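Get Involved > Paid Sessions > Plugs and Sockets

Come and spend an afternoon plugging things in at Sotstead

We're looking for people who would enjoy handling plugs, cables and power strips for a few hours — and being paid for it! The Sotstead plug study is all about the small jobs everyone does at home: finding a free socket, lining up the pins, keeping a long cord out of the way. They look like nothing until you slow down and pay attention, and then they get surprisingly absorbing.

You'll sit at a marble-patterned table with Wing-yan Kan or Duván Ccori, who run the sessions between them and are very good company. Your part is mostly cable work: holding the cord, giving it slack when it's needed and laying it down again.
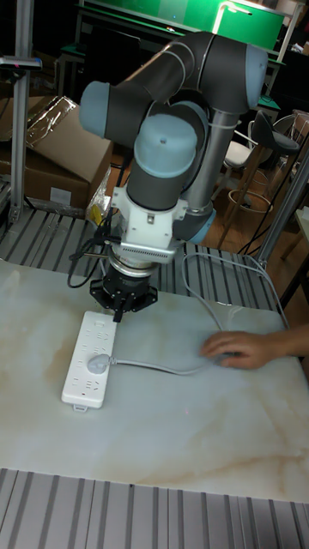 Round plug in a middle outlet, with a hand resting by the cable.

Each session lasts 3 hours with a proper tea break in the middle. We go through a set of 14 short tasks, and you're welcome to repeat any you'd like another go at. Some people find the light touch comes straight away, others need a bit of practice, and we're equally glad to have both.

The cord matters more than you might think. Held too tight, it pulls the plug round; left too slack, it ends up wherever it likes. We'd love to hear from anyone who already has a feel for this sort of thing (knitters, anglers, people who hang a lot of fairy lights), but no experience is needed at all. 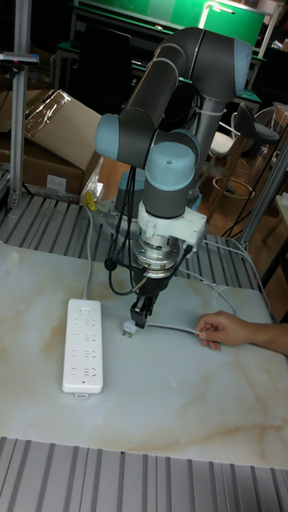
You should be 18 or over, comfortable sitting at a table and happy using either hand. Sleeves that roll up are a help. Please leave rings and bracelets at home if you can, as we have nowhere very safe to keep them.

We use several kinds of plug and strip, so don't worry if the sockets aren't like the ones in your kitchen. Duván will show you which pins go where before you start.

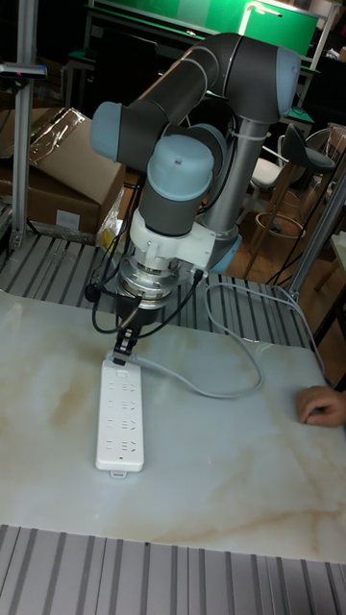
Plug at the top end of the strip, cord looped across the back of the table.

Sessions run through July in Room 404, including Sunday afternoons. There are 102 places altogether and you can book more than one. We pay for your time and cover your bus or train fare.

To put your name down, write to Orvokki Saarinen at the Sotstead front desk with the days that suit you and a daytime phone number. Do tell her if you need step-free access or a higher chair — both are easy to arrange.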